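Last updated: November

Evening Reading Program in Flisia – progress report
By Yi-chun Yuen, November

Dear Ms. Kwok,

In this period we opened the second reading group, and both groups now meet at 6:30 p.m. The number of registered adults is 93. Most of them work in the day, so attendance goes down when the fish market is busy.

The book loans are going better than we planned. Members borrowed 872 books, mostly the easy readers and the cooking books.
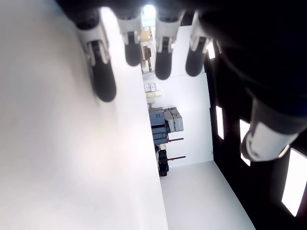
The large-print books arrived late from Pristier, and two boxes had the wrong titles. They agreed to exchange them, but we still wait for the new delivery. For this reason the supplies budget is not fully spent, and we ask to move the rest to the next period.

We also tried a longer lesson, up to two hours with a tea break. The older members like it. The parents of small children prefer the short one – they must catch the last bus.

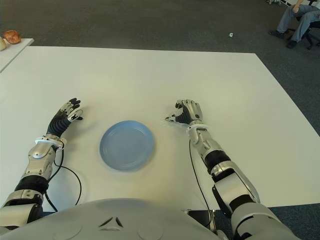 Chalerm Thepsuriya wrote to us that the short lesson is enough for him, but he would like more time for writing letters and filling in forms. We will start a form-writing lesson after the winter break, with In-ho Wi as teacher.

Still open: the rent for the next period, and a second key for the book room.

Contact: Flisia Evening Reading office | © Flisia Evening Reading | Back to top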